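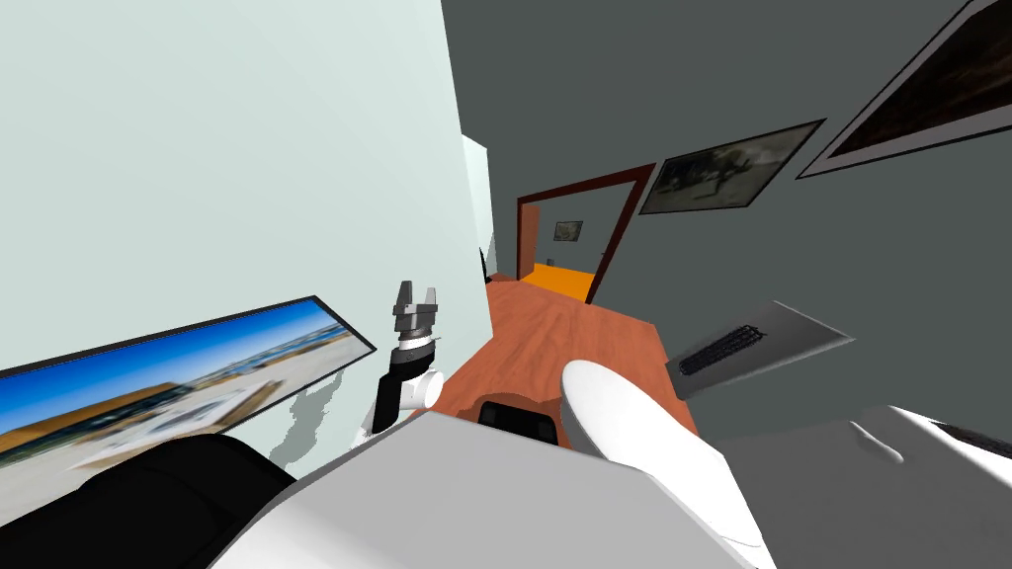
Fig. 1. Panoramic photograph in a thin black frame, hung low on a corridor wall.

Week 4: Hanging Things on Walls
Display and Interpretation for Small Museums
Instructor: Natalie Bramwell
Handout revised 28/06/2023. Please throw out the February version, which had the wrong number in the section on labels and led to some very strange homework.

Where we left off

Last week we argued about whether a corridor counts as a gallery. Liam Horrocks said no and Jordan Haworth said it depends on the corridor, and we ran out of time. For this class, a corridor is a gallery if you hang something in it and expect people to look. Expecting is the hard part. People in corridors are on their way to lunch.

Eye level and whose eye

The usual advice is to hang pictures so their centers line up at one height, set for a standing adult. Most of you have been told this as if it came down from a mountain. It works well enough for a row of medium-sized pictures and a crowd of medium-sized people. It works less well for children, for anyone in a wheelchair, and for the panorama, a format that seems to have been invented to annoy hanging crews.

Wide pictures get read sideways. A visitor starts at one end and walks. If the picture is low, the visitor walks and stoops, and after a few steps gives up and looks at the middle. If it is high, the sky gets all the attention and the buildings get none. Landscapes with a low horizon can go a little lower than you'd think. Try it with brown paper first. Brown paper has never needed reframing.

The Brendetby case

You read the file on the Brendetby town museum. The short version: the museum owned 238 framed views of the town and its harbor and had wall space for 90. The director, Roy Mapplebeck, hung all of them. He did this by going up to the ceiling and down to the baseboard, and he was very proud of it. The visitor book from that summer has two kinds of entry: people who found their grandmother's house, and people who asked where the restroom was.

When the walls were thinned out the following year, time spent in the room went up. So did complaints, mostly from the families of the missing grandmothers. Both facts belong in your essay. Several of you used only the first one in your drafts.

Light

Walk the route at the hour you expect visitors, then again late in the day. Look for:
Glare on glass, seen from where a person will stand and also from where they will be walking up
Shadows thrown by door frames, plants, coat racks and other people
Labels that fall into the dark once someone leans in to read them

That last one is the most common fault I see in student projects. The reader blocks the lamp, can't read the label, leans closer and blocks more of the lamp. You can watch this for quite a while if you have nowhere to be.

Pale walls are forgiving with color and cruel with shadow. Dark walls are the other way around, and they show every fingerprint at stroller height.

Labels

The Damenthorpe house style allows 806 characters for a main wall panel, counting spaces. Use that as your ceiling for the assignment. It is more than enough. The title of the work does not need an adjective in front of it. "Iconic" is banned, as are "nestled" and any sentence that begins by inviting the visitor to imagine.

For photographs, give the place first and the photographer second unless the photographer is the reason it's on the wall. If you don't know the place, say so. "Location unknown" is a respectable label. "A desert town, timeless and serene" is a guess wearing a nice coat.

For next week

Read Enriquez, chapter 4, and skip the part about string. It is long and she changes her mind at the end of it.
Measure one corridor you use every day: length, ceiling height, light switches, fire equipment.
Draw a hanging plan for one wide picture and three small ones. Put the heights on the drawing — in inches, all of them, even the ones you are embarrassed about.
Write one label.

The loan kit (level, tape, brown paper, the good hammer) is signed out through Wayne Nuttall at the Jiltik workshop, mornings only. The other hammer is in the classroom and can be borrowed at any time.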